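Posted Mar 22, 2025
By the course instructor

We use cookies to remember your settings. Accept / Manage

Week 5 handout: What does a sustainability label tell you?

Read before class. Bring the worksheet from last week, since we will be using the same grid.

Most of you said in the opening survey that you look for a green label when you shop. Fine. My question for this week is what you think the label is claiming, and who checked. I have taught this unit for several years and my trust in the answers has gone down each time.

1. Three kinds of claim

A label can cover the thing inside the package, the package itself, or the company. Shoppers tend to blend these. "Recyclable" on a tub is a claim about the tub. It says nothing of how the crop was grown, and it doesn't say your town will take it. "Carbon neutral company" may cover the head office and leave out the farms.

Write down which of the three you are dealing with before you do anything else. Half the confusion in last year's papers came from skipping this step.

2. Who does the checking

Our main case is the Ganadora scheme, which certifies cattle ranches as "forest safe." Ranches pay to join. They also pay the auditor, and they choose the auditor from an approved list. An audit happens every 5 years and the visit is booked ahead of time.

I don't say anyone is cheating. I say that if you set out to design a check that would miss fresh clearing, you would end up close to this. The scheme's own guide says 41 ranches were visited in its last audit round, out of 700 members. The rest filled in a form.

Look too at the cutoff date. Land cleared before the cutoff counts as "existing pasture." Move the date forward and the forest loss disappears from the books, though the trees are just as gone.

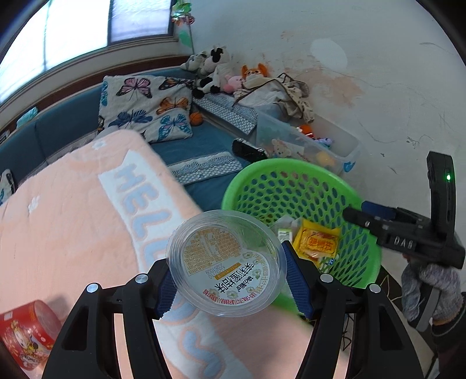 One reader of last year's handout, Gallagher, wrote in to say that this was too harsh, that a weak label still gets ranchers to keep records they never kept before, and that throwing the whole thing out would leave buyers with nothing to go on at all.

I take the point about records. Records are useful if someone outside can read them, and at Ganadora they can't. The maps are held by the scheme and shared "on request," and my two requests got no reply. So we are asked to trust a better filing system.

3. Offsets sold on top

Brodutden sells credits to companies that want to cancel out what they emit. Its best known project is a planting site outside Carkville. The credits assume that the trees will stand for 20 years and that the land would have stayed bare without the money. The first is a promise. The second is a guess about something that didn't happen, and the seller is the one making it.

Questions to put to any offset:
- Would the trees have been planted anyway?
- What happens to the credit if they burn in July of next year?
- Has the same ton been sold to anyone else?
- Did the clearing stop, or move over the hill?

You'll find that the sales brochure answers the first with a photo of a seedling.

4. What labels can do

Some do change things. The ones I would defend have surprise visits, open maps, and a public list of members who were thrown out. That last item is a quick test — a scheme that has never removed a member is either very lucky or not looking.

For class

Pick one label from your own kitchen. Find the standard behind it, meaning the full document and not the web page about it. Note who wrote it, who pays for the audits, and how often they happen. If you can't find the standard after an hour, stop and write that down as your result.

One page, typed. Late papers lose a grade.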